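[automation-list] Re: Second cell for the snack counter work: what to put in the budget

From: Loan Khương
To: automation-list
Date: 27 November 2020

Ratih, thanks for the numbers. I've quoted your message in full because a couple of people were added to the list this week and the archive is slow to pick things up.

> From: Ratih Harahap
> To: automation-list
>
> Hi all,
>
> Gatstead wants our equipment request for next year and I would like to send one document in place of the four partial ones that exist now. What I have so far:
>
> - One more two-arm cell, same arms as the first, through Alarcón. Their quote is good for 25 days.
> - Spare gripper fingers, 5 pairs.
> - Replacement table. The Hurville shop can make it.
> - Counter fixtures and props (racks, trays, baskets, stands). I have one line for this at $1730 and no detail behind it.
> - Controller cabinet, also Alarcón.
>
> Questions:
>
> 1. Do we need the second cell to match the first exactly, warmer and all, or can it be a plain table with arms?
> 2. Is the $1730 right? Giken will ask for a breakdown.
> 3. Can the spare fingers wait until the second half of the year?
> 4. What is missing?
>
> I would like to close this before the March planning round, so please answer on the list and not to me directly.
>
> Ratih

Answers in the same order.

1. Match it. I know the plain table is cheaper and that was my position in the spring, but I've changed my mind. The tasks that take up our time are the ones where the arm has to reach in among other things. A single object on a bare surface is a solved problem for us, and if the second cell can only do that, people will queue for the first one and the second will sit. The layout doesn't have to be identical to the inch. It does need the warmer on one side, something tall at the back, and low stands at the front, so that a program written on one cell can be tried on the other without starting over.

For those who haven't been by the cell, the current setup looks like this.
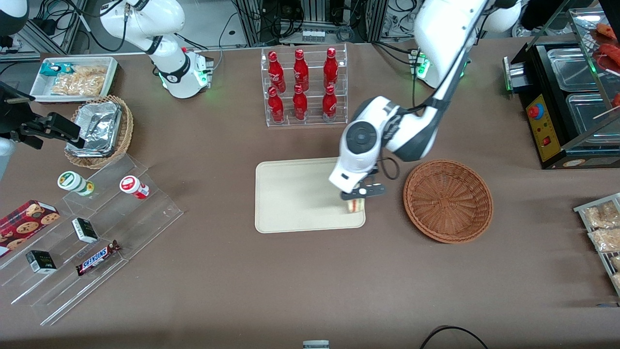 Left arm with a layered item over the serving tray. Bottle rack behind, warmer at right, snack stand at lower left.

Please note how much of the cost is in things that are not arms. When Giken looks at the request they will see two big lines and a small one, and the small one is where we lost weeks last time. Nobody had priced the stands. We ended up buying them one at a time on a purchase card and two came in the wrong depth.

2. The $1730 is low if it is meant to cover the warmer too. If the warmer gets its own line, then $1730 is fine and I'd leave it. The breakdown I would send:

Bottle rack, two-tier, clear acrylic. One plus a spare. These scratch and the scratches show up in the camera images, so the spare will get used.

Stepped display stand, clear acrylic. One. Get the same model number as ours. Ratih, it's on the packing slip in the blue binder.

Wicker baskets, round. Four. Cheap.

Serving trays. Four. We should stick with beige until the vision work is finished and then try other colors.

Wire display rack for the bagged snacks. One.

Clamp fixture. One, plus mounting hardware. The Hurville shop quoted the bracket separately from the clamp last time, so ask for a single price.

Consumables. Bottles, bagged snacks, candy bars, boxed cookies, jars. I'd put this on a monthly line and take it out of fixtures altogether. Packages crease after enough handling, and a creased bag doesn't grip like a new one. We replace the bags most often, then the boxes. The jars last a long time.

The warmer should be its own line under equipment. It has a power requirement and facilities has to sign off on it, and they won't look at anything filed under props. Ask for the glass guard to be included. I have seen it listed as an accessory.

3. No, please keep the fingers in the first half. We used three pairs this year on one cell. With two cells running, 5 pairs will not get us to summer with any margin. Lead time from Alarcón was 19 working days on the last order. I would ask for eight pairs and accept 5 if Gatstead pushes back.

If we are short on money I would cut the replacement table before the fingers. The brown top we have is in decent shape and the Hurville shop can resurface it. The new cell needs a table of its own either way, so make sure the request doesn't read as though one table covers both.

4. Missing, as far as I can tell:

Cable management. The gripper cables have to have slack to let the wrist turn, and the slack has to go somewhere. On the first cell we worked it out with ties after the arms were in. I'd like to buy proper guides this time, for both cells. I have a figure of about $400 from the Hurville shop but it was given over the phone.

Power. Two arms, controllers, the warmer and the cameras. I don't want the warmer on the same circuit as the controllers. Someone from facilities should walk the space before the order goes in.

Frame and cabinet space. The framework behind the first table is full. If the plan is to put the second controller in there, it won't fit. Either the cabinet line gets bigger or we move some of the electronics out.

Cameras and mounts. These were on my old list and got dropped when the lists were merged. One fixed camera over the table at minimum, same lens as the first.

Install time. Alarcón's quote covers delivery and one day on site. The first install took three days, and two of those were calibration. If we want their people here for all of it, we need to ask now, before the quote lapses.

Floor space is the one thing I can't answer. The spot by the window is wide enough for the table but I haven't measured with the warmer side built out. I'll do that Monday and post the dimensions here.

One more point on timing. The arms and the cabinet are the long items. Fixtures can be bought in a week if the list is right. I would send Gatstead the request in two parts, with the Alarcón items first so that the quote can be held, and the rest once Giken has seen the breakdown. If they insist on one document, put the fixtures in as an attachment so that changing a basket doesn't reopen the whole approval.

Ratih, send me the spreadsheet when you have a minute and I'll add the lines above with part numbers where I have them. If anyone else has items for the second cell, reply to this thread.

Loan

--
automation-list
To leave the list, reply with "unsubscribe" in the subject line.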